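4.2 Objects on the wrong furniture

Our benchmark generator, Plurnow, was written to put things where people put things. For the first month of the project that meant tables, because tables are easy, and every policy we trained on it became very good at tables. Hường Chu then pointed out that her own kitchen keeps most of its contents on the chairs. We added seats as support surfaces in October, and success rates fell in a way that made the group meeting unusually quiet.

The trouble is mostly geometric. A seat is lower than the tabletop, and the tabletop often hangs over part of it, so a straight approach from above may graze the table edge on the way down. The backrest closes off another side. The Prarner planner, which we use as a baseline, handles this by declaring the target unreachable and stopping – a defensible position, but hard to publish.

Quan, our method, scores each candidate grasp twice: once for the fingers at contact, and once for the whole hand along the last 15 centimeters of travel. Candidates that pass the first test and fail the second are not thrown out. They are rotated about the approach axis in 11 steps and scored again. Thin-walled rings gain the most from this, as a ring can be pinched across its wall from many directions and only a few of them need to be free of furniture.

Figure 4 shows a wrist view from the chair split. The target is the red ring on the seat; the table edge passes over the seat's lower right corner, and both fingers are in view at the bottom.

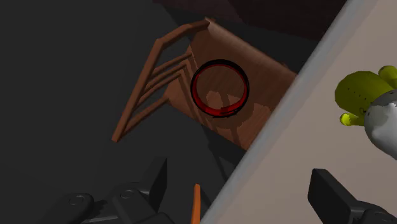 4.3 Shadows and other distractions

The slatted chairs in the Drusarwood asset set cast stripes on their own seats. An early version of our depth-free variant took the stripes for edges and proposed grasping them, with high confidence. Varying the light direction during training removed most of these proposals. The 2 that remained in the test split were both on the same chair model, and we have left them in the reported results.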